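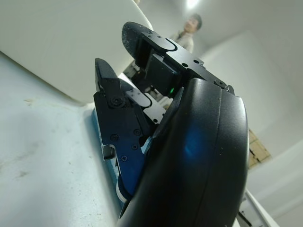

Right, toast opinions, a thread. I've been on a toast-for-tea week and I have Thoughts.

1/ Slice thickness matters more than the toaster. I bought an unsliced loaf from the Danden bakery in August, hacked it up myself and ended up with doorsteps that wouldn't go in any slot known to man.

2/ So I'm back on plain square sliced, the pale squashy sort. It goes in without a fight and it's only 36p more than the own-brand one (yes, I checked!).

3/ Two slots is plenty. My mum swears by her four-slot Brelton and I've never once seen her use the other side — it's where she keeps the post.

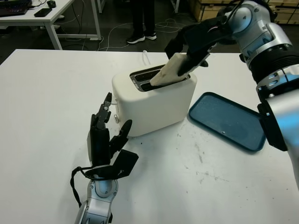 Tia Dawber replied that bread should go in frozen, straight from the bag, and anyone who defrosts it first has too much time on their hands.

4/ Tia, I tried it. Edges lovely, middle like a damp flannel. I'll give it another go on a higher number, but I'm not hopeful.

5/ Butter goes on the second it pops up. If you wait for it to cool you're basically eating a tile with spread on.
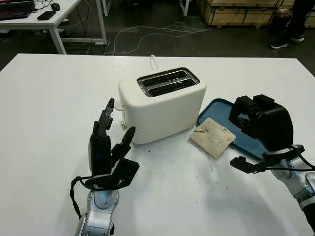

Toaster, blue tray, one slice to go.

6/ Also, crumbs. I do wipe up, and there are always a few more by the time I've put the cloth down. Anyway, jam or Marmite? Replies open till I've finished my tea.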